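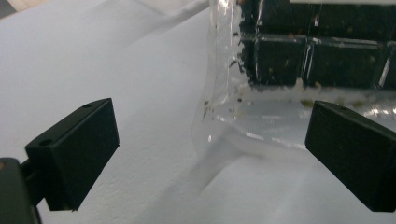 Clear bag, standing on its folded bottom edge.

Ragab Clear Stand-Up Bag, medium

A see-through plastic bag for small parts, trays and samples. The bottom folds out so the bag can stand on a shelf or bench while you fill it. Contents can be checked without opening it.

Open width: 9 inches
Sold in: packs of 40
Closure: fold over and tape, or heat seal
Storage: flat, out of direct sun

The plastic is soft and will crease with handling. This does not affect the seams. Do not use for hot items or liquids.

Packs ship from our Dronholm warehouse in two to three working days. For larger orders or other sizes, write to Keabetswe Van der Merwe at the order desk. Unopened packs can be returned.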